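Turmeric stains on plastic dishes – anything that works?

Asked by Bakari Mfaume

I made a big batch of lentil curry on Sunday and stored it in the plastic dishes we use for everything. Now the white ones are yellow. I ran them through the dishwasher twice and the stain hardly changed. They still smell a bit of onion too. I don't want to throw them out. Is bleach safe on these?

3 answers

Musyoka Mwakyusa
Accepted answer

Try sunlight before bleach. Turmeric color breaks down in UV light. Wash the dishes, leave them damp and set them outside facing the sun for a day. Mine took 6 hours in April, and a second day got the rest. A windowsill works but it is slower. For the smell, fill them with warm water and a spoonful of baking soda and leave them overnight.

Plulley

Just use glass.

Gbeho

Agree with the sun. Baking soda paste also helps a little, but don't scrub hard – scratches hold more color next time. I would skip bleach if the surface is already worn. Wiping the inside with a thin coat of oil before the curry goes in helps some. I also keep darker colors for anything with turmeric or tomato. Blue hides it pretty well.

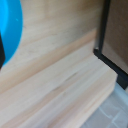

Related questions

Can I freeze soup in plastic tubs?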